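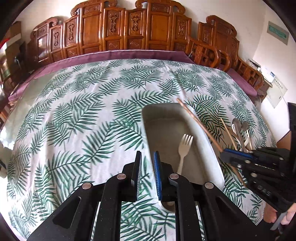
Review: the Mivia hand-held gripper pair, with notes on a recurring jaw fault

The Mivia pair was assessed by our equipment group during June, in the course of a table-sorting exercise in which forks, spoons and chopsticks are moved between a cloth and a long tray. The grippers are worked by hand. The operator opens and closes the jaws directly, and the recorded movements are later used to train a robot arm to do the same task. Readers who have used such tools before will find little to surprise them in the general arrangement. This review is chiefly concerned with a fault which led us to suspend use of one of the units.

Build and handling

The body is black, with blue on part of the jaws and a four-pin linkage that opens the fingers evenly. The pins are plain and easy to inspect. Both units arrived adjusted and neither needed attention before first use. The grip suits a medium or large hand. Two members of the group with smaller hands reported tiredness in the thumb towards the end of the morning, and we would ask the supplier to consider a second size.

Cutlery is a fair test of a tool of this kind. A fork lying flat in a tray gives the fingers very little to close upon, and a chopstick will roll at the slightest touch. The Mivia managed forks well once the operator had learned to approach from the handle. Spoons gave no trouble. Chopsticks are where the difficulty began.

The fault

On the second morning, the right-hand unit failed to release. The operator, Bouchra Filali, had closed the jaw on a chopstick and let go of the trigger in the normal way, and the fingers remained shut. She set the unit down and reported the matter at once, as our procedure requires. A colleague freed the jaw by pressing the linkage apart with the handle of a spoon. We do not recommend this method and have since forbidden it, as it places a second person's fingers close to a spring under load.

The same unit stuck a further three times before we withdrew it, giving 4 recorded failures in 100 closures. All of them took place on chopsticks, with the jaw almost fully shut. The left-hand unit completed the same number of closures without incident.

On taking the right-hand unit apart, we found that one pivot pin had moved sideways in its seat. When the fingers came together on a thin object, the head of the pin caught against the neighbouring bar and held it. With a thicker object the two parts never met – hence the good results with spoon handles. The wear mark was small and would not be noticed by anyone who was not looking for it.

A jaw that will not open is a nuisance when the load is a chopstick. It becomes a safety matter in two respects. First, the operator's natural response is to pull at the fingers with the free hand, and when the pin slips the linkage springs open with some force. Secondly, a recording made with a sticking jaw shows the trigger released and the object still held. If that recording is passed on for training without being marked, the robot arm may learn that a released trigger is not a reason to let go. We have removed the affected recordings and advise others to check theirs.

The supplier's response

Flarneo, from whom the pair was bought, replied within 8 days and sent a replacement set of pins with a retaining clip. Fitting them took less than an hour and called for no special tools. The covering letter described the change as an improvement and made no mention of a fault. We consider this unsatisfactory. Owners of earlier units ought to be told plainly that the pin can move, and the printed guide, which at present asks for an inspection every 1,000 closures, should call for one much sooner.

With the clip fitted, the right-hand unit has been returned to limited service. It has not stuck again, though the period of use is too short for firm conclusions.

Comparison

The group also holds an older pair from Lustex. They are heavier, and the fingers are too broad for picking up a fork cleanly, but the pins are held at both ends and have given no trouble. The Mivia is the better tool for fine work. For long sessions with new operators, the Lustex remains our choice until the revised pins have proved themselves.

Recommendation

Acceptable, subject to conditions. Units should not be used without the retaining clip. Each pin should be checked by eye at the start of the day, and a jaw that fails to open should be put down and left alone until the person in charge has been called. Rating: three out of five.

The full fault log is held at the MacBrayne workshop and may be read there on request.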